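**Unit 4: Collecting demonstrations in simulation**
Handout, revised 31 Aug 2022. Course notes by Sem Mertens.

Read this before the lab session. It assumes you have finished Unit 3 (behavior cloning) and can launch the Dekik simulator on a lab machine. Installation is covered in the Unit 1 sheet and is not repeated.

## 4.1 What a demonstration is

In this course a demonstration is one complete recorded attempt at a task, from reset to stop. It is stored as a sequence of steps. Each step holds:

- the camera views at that time
- the joint positions and the gripper opening
- the command the operator sent
- a time stamp from the simulator clock

The learner is trained to predict the command from the other fields. Anything the operator knew that is absent from those fields cannot be learned. If you pick a hole by looking at the object list in the side panel, the policy has no access to your reason and will see only noise. Close the side panel while you record.

Contact forces are not recorded in the default setup. Dekik can write them, but the estimates are poor when two bodies touch at many points, and last year's groups got worse results with them switched on.

## 4.2 Where the starting states come from

Each episode begins with a reset. The reset draws object positions, light direction and, for tasks with a partly finished state, the amount of work already done. A set in which every episode starts from the same layout will train a policy that replays one motion.

Draw each of these separately:

1. **Object pose.** Uniform over the reachable part of the table. Reject draws in which objects overlap.
2. **Task progress.** For peg filling, the number of holes already filled. Nearly full boards matter because neighboring pegs leave less room for the fingers.
3. **Distractors.** Small objects which play no part in the task. Keep them in most episodes, with varied shape and color.
4. **Light.** Direction and strength. Leave the shadows on. A policy trained without shadows often reacts to the arm's own shadow as if it were an edge.

Write the random seed to the episode header. Without the seed the episode can be played back but its starting state cannot be drawn again, and the comparison in Exercise 3 needs both.

## 4.3 Operator rules

The lab uses the Tratik hand controller. Its scale is set to 4 by default, so that a hand movement of 4 cm moves the gripper 1 cm. Do not change this between episodes of the same set. The recorded command is taken after scaling, and mixed scales give mixed speeds for the same situation.

- Approach from above. Stop over the object before you descend.
- Close the gripper only when the arm is at rest.
- If you miss a grasp, open, rise, and try again. Keep the episode. Recovery steps are useful data.
- If you knock the board so far that the task can't be finished, stop and mark the episode `failed`. Do not delete it.
- Avoid long pauses. A pause teaches the policy that standing still is a good answer to that view, and it will then stand still for good.

The last point causes more trouble than the others together. The trimming script removes idle stretches at the start and end of an episode. It does not touch idle stretches in the middle, where a pause may be part of the task (waiting for a peg to settle, for instance). Those are your job.

Change operators within a group. A set from one person is more consistent and trains faster, but the policy then fails from states that person never reached. For the graded set, at least two members must record.

## 4.4 Labels and phases

Each episode gets one outcome label (`done`, `failed`, `aborted`) and a list of phase marks. The phases for peg filling are *reach*, *grasp*, *carry*, *align*, *insert* and *release*. Place a mark at the first step of each phase.

The border between *carry* and *align* is a matter of judgment. Use this rule: *align* starts when the peg is over the board and the target hole is the nearest empty one. Judge it from the recorded view, at playback speed one. Two people marking the same episode should agree within 11 steps. If they don't, look at the episode together and write down what you settled on -- the note goes in `marks.txt` next to the data.
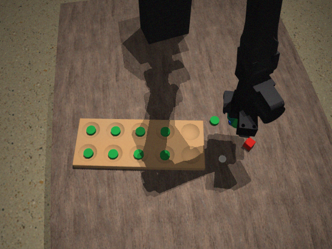
Phase marks are not given to the learner in the base exercise. They are used afterward, when you sort failures by phase. A policy that reaches and grasps well but fails in *align* needs more data over the board, and collecting another full set spends most of the effort on phases it already handles. Short episodes started from a mid-task reset are allowed for this purpose. Tag them `partial` so that they can be weighted separately.

## 4.5 How much to collect

The reference set, recorded in March on the Grarnitz machines, has 1,000 episodes. Training on 700 of them gave almost the same success rate as training on all. Cutting further hurt mainly on nearly full boards, which were rare in the draw to begin with. Check the spread over starting states before you decide that a set is too small.

Split by episode, never by step. Neighboring steps are close to identical, and a split by step puts near copies of the training data into the test data. The resulting error looks very low and says nothing about the policy.

## 4.6 Exercises

**Exercise 1.** Record a set for peg filling under the rules in 4.3. Plot the number of filled holes at reset over all episodes. Explain any gap.

**Exercise 2.** Have two group members mark the same episodes without talking. Report the difference in steps for each phase border.

**Exercise 3.** Train one policy with distractors present and one without, on the same seeds. Test both with distractors. Sort the failures by phase.

**Exercise 4 (optional).** Convert your set to the Lazaridis format with the script in `tools/` and confirm that playback matches the original. Time stamps are rounded during conversion -- state whether this changes the order of any two steps.

Hand in the data folder, `marks.txt` and a report of no more than 4 pages. Plots count toward the page limit; the phase table does not.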